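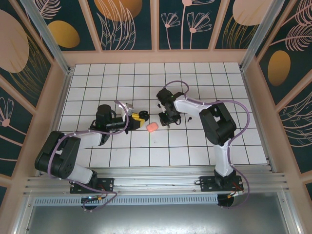 When does a two-arm cell count as safe to reach into?

Only when both arms are disabled and you have checked each one yourself. A paused program is still a live program, and an arm that is holding still may be waiting on a timer or on the other arm.

Handout 6: Working rules for shared-rail cells
Revised Jul 23, 2018

These rules apply to the small enclosed cells used in the Pandell and Durovo exercises. They replace the sheet given out in February. Rules for the large floor-mounted arms are in Handout 11.

Before power-on

Run a hand along each cable from gripper to base and feel for kinks. A cable needs enough slack for the full swing of the arm, but a loop should never be able to drop under a gripper.

Look over the floor for small hardware. A stray screw under a finger can spoil a grasp and will sometimes crack a tile. Put anything you find in the parts cup — do not leave it on the rail.

Check that both mounting plates are tight.

Shared space

Two arms on one rail can reach the same tiles. Your program must say which arm owns the middle of the floor at any moment. The usual method is a single token: an arm takes it before entering and gives it back after it has cleared. Timing alone is not accepted, even if it has worked on every run so far.

Keep at least 3 cm between grippers in the planned path. The Brernier method, covered in week 7, gives a way to check this offline.

When two objects sit close together, plan the approach for each one with the other treated as an obstacle. Fingers open wider than the object they are about to hold, and students often forget to include that width.

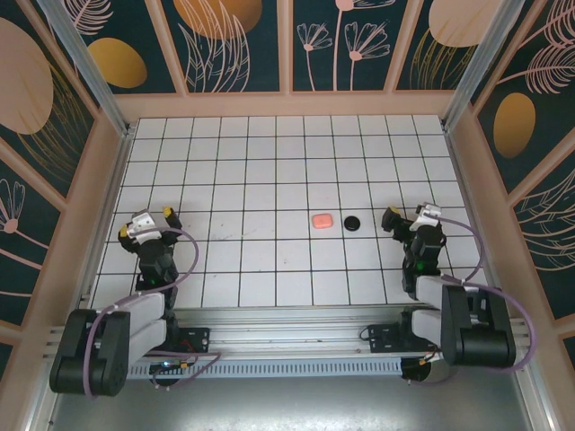
Status lights

A light on a wrist is not proof of a safe state. Read the state from the controller and write it in the log.

Stopping and recovery

Use the stop button first and look for the cause second. After a stop, move one arm at a time, at low speed, starting with the arm that has the clearer way out. Log the stop even if nothing was touched.

Reading: Ziółkowski course notes, section 3, on handover between arms.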